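Skukis prop hammer, quick review

Bought for the school play in May, through Flamport. 8 dollars plus postage. Margit Öberg wanted something that reads as a hammer from the back row and won't hurt if a kid cops it on the shin. Had a look at the Pitkänen one first, too heavy, too dear, sent it back. Writing this on my lunch so excuse teh rush. 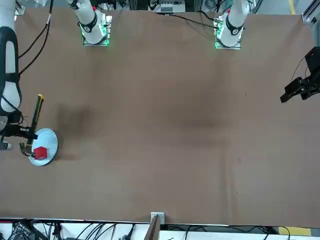

Handle

Good length. Yellow at the top end, handy when you're groping for it backstage in the dark. Grip a bit slippery with sweaty hands, we put a wrap of cloth tape on ours for rehearsal and took it off again for the show. No splinters, no sharp bits. Kids from grade two up manage it one-handed. Smaller ones wave it about like a fishing rod, not the hammer's fault.

Head

Silver wrapping, shiny, a few wrinkles. Under stage lights it looks like metal, up close it looks like craft time.

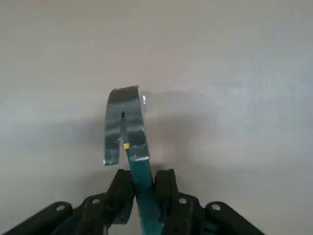 The finish where the silver stops and the handle starts is scrappy, and that's my main gripe. Crinkled, uneven edge. Five minutes with glue would of fixed it at the factory. Sirkka Mäkelä reckons leave it, adds character. I reckon she's not the one who gets asked about it by parents.

Use on stage
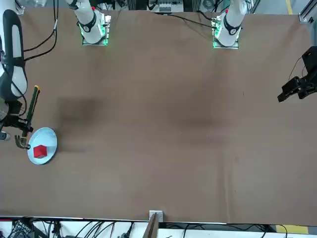 We've had it in 2 productions now, plus the bin of bits in the drama room. Silent when it hits a table, so you need someone on sound effects. The claw is the best part: hooked enough that even hanging beside a light blue plate, like you'd get in a dinner scene, it says hammer straight away. Don't try pulling anything with it though.

Verdict

Would buy again. Would still glue the edge. Stulitum do a mallet in the same style, haven't tried it, let me know if you have.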